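The Lids People Keep

Lama Haddad keeps her collection in a spare bedroom in Stistport, on shelves her father put up for paperbacks. The paperbacks are in the garage now. The shelves hold candy packaging from 254 products: tins, tubes, paper boxes, lids, and plastic discs that came off the fronts of things.

She started with a Manis toffee tin that had belonged to her aunt. It held buttons for years, and when the buttons went to a cousin, Haddad asked for the tin. She looked up the maker, found a second size of the same tin at a yard sale, and kept going.

"I don't eat much candy," she says. "My brother eats it. I get what it came in."

Her rule is that a piece has to have been sold in a store. Promotional giveaways go in a drawer. So do fridge magnets, which people bring her often and which she has never liked.

The shelves are arranged by language. English takes up the top two, then Turkish, with a long row of Karaca wafer boxes, then Italian. Chinese packaging has a shelf to itself by the window, with a curtain over the glass because red ink fades fast in sun. Haddad doesn't read Chinese. A neighbor translates for her, and she writes the meaning on an index card and tucks it behind each item.

Some cards are short. The one for her M&M's disc says "everyone gets a share," then "we" and "every person," with a note that the words run around the edge with ampersands between them in different colors. The red character is in the middle, frowning.
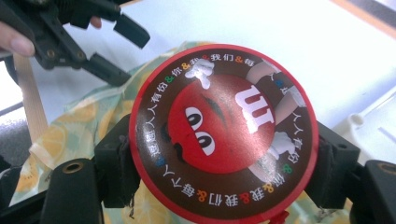

Cleaning is most of the work. Paper gets a soft brush and nothing else. Tin gets a dry cloth, and a little wax if there is rust starting. Glossy plastic shows every fingerprint, so she handles it by the rim and wipes it with a barely damp cloth.

Benedetta Mancuso, who trades with Haddad by mail, is less careful. She has 91 pieces, nearly all from Brollora, and keeps them stacked in a kitchen cabinet - some with rice in them.

"They were made to hold food," Mancuso says. "I wipe them out and use them."

The two plan to swap duplicates again in December. Haddad wants a Brollora mint tin with the old hinge. Mancuso has two and hasn't decided which one she can part with.

Related stories
Storing old cookie tins without rust
A drawer full of bottle caps
What to do with inherited buttons
Readers' shelves: paper boxes and matchbooks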